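Rikon Bread Proofer and Slow Warmer, Model 60

Home / Kitchen / Baking / Proofers

Price: 3,695 NOK, delivery is included
In stock at Grultier
Color: cream or dark gray

The Rikon is a folding box which keeps a steady, mild warmth for dough. We started to sell it in May, after Mal-soon Ji used one in her own kitchen during the whole winter. Her kitchen is on the north side of the house and her sourdough was always too slow. With the box she could plan her baking again, and she asked us why we did not have it in the shop. We had no good answer, so now we have it.

How it works

The base has a flat heating plate under a thin metal cover. You put a small tray of water on the cover, then the rack, then your bowl or your tins. The water keeps the air humid, so the dough does not get a dry skin. You choose the temperature with one knob and the box holds it. There is no app and no timer. Some customers miss the timer, and we understand this, but the maker Yang has told us that a version with timer is not planned.

The walls fold down flat when you are finished. Folded, the box is as high as a thick cookbook and can stand on its side in a cupboard. Please let the walls dry completely before you fold them. If they are put away damp they will smell, and this smell is difficult to remove.

What fits inside

One large mixing bowl, or two standard loaf tins side by side. A long baguette tray does not fit, also not diagonally – we have tried. For rolls you can use the second rack, which is sold separately under the name Vostness and gives you one more level. With the second rack in place, the bowl has to be a low one.

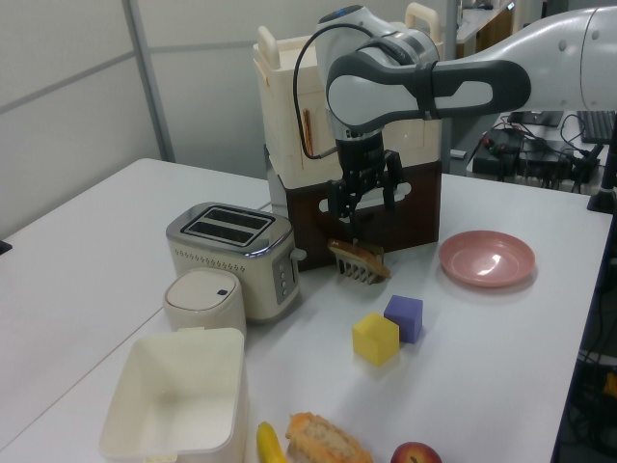
For a first loaf we suggest a plain white dough with 500 grams of flour. Set the knob to the middle mark, wait until the small lamp goes off, and only then put in the bowl. Many people put the dough in at once and think that the box is weak. It needs around 2 minutes more for every glass of cold water in the tray, so use lukewarm water if you are in a hurry. Rye doughs like it warmer than the middle mark. Enriched doughs with much butter like it cooler, or the butter begins to run out.

You can also use the box for yogurt and for melting chocolate. For yogurt, use glass jars with loose lids and leave the box closed overnight. For chocolate, take out the water tray first. One drop of water in the chocolate makes it thick and grainy, and then it is only good for sauce.

Cleaning

Wipe the plate with a soft cloth. The rack and the tray can go in the dishwasher, the base and the walls cannot. If you have hard water, a white layer will grow in the tray. Vinegar takes it away.

Technical details

Power: 60 W
Cable: fixed, leaves the base at the back
Included: base, folding walls, lid with window, one rack, water tray, printed manual
Not included: second rack (Vostness), bowls, tins

Questions from customers

Can I leave it on when I am not at home?
The manual allows it. Check that there is water in the tray before you go.

Is the window in the lid replaceable?
Yes, the full lid can be ordered as a spare part. Write to Jae-in Yeo at the spare parts desk and tell which color you have.

Customer reviews

"Very even warmth, my brioche has never been so tall. The knob is a little stiff in the beginning."
Young-sook Ra, 17 Sep 2023

"Good box, but the cable is too short for my counter. I use it on the table now."
Michalis Christodoulou

Returns

Unused boxes can be sent back in the original carton. If the box has been used, please call us first and ask for Do-yoon Lim. Spare lids and racks are sent by letter post and can take some days longer than the box itself.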